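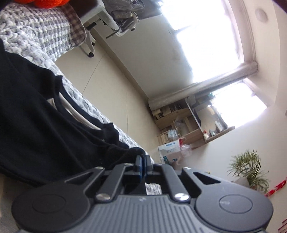

Chunky braided blanket

A chunky braided blanket is a heavy bed or sofa cover made from very thick yarn or fabric tubes worked into wide plaits. White, gray and muted purple shades are common. The plaits are formed by hand, as the strands are too thick for ordinary needles.

Construction

Strands are either solid fiber or a knitted tube filled with padding. Filled tubes shed less and keep their shape longer. In the Fernstead method, described by Hala Ouazzani, 43 strands are laid side by side and plaited in groups, and the groups are then joined with 2 rows of stitching. Loose ends are tucked back into the plait.

Use and care

The surface is uneven, so garments laid on it for folding tend to settle into the grooves. A flat panel or smaller throw is often placed on top. Washing is done cold, in a net bag, and drying is done flat.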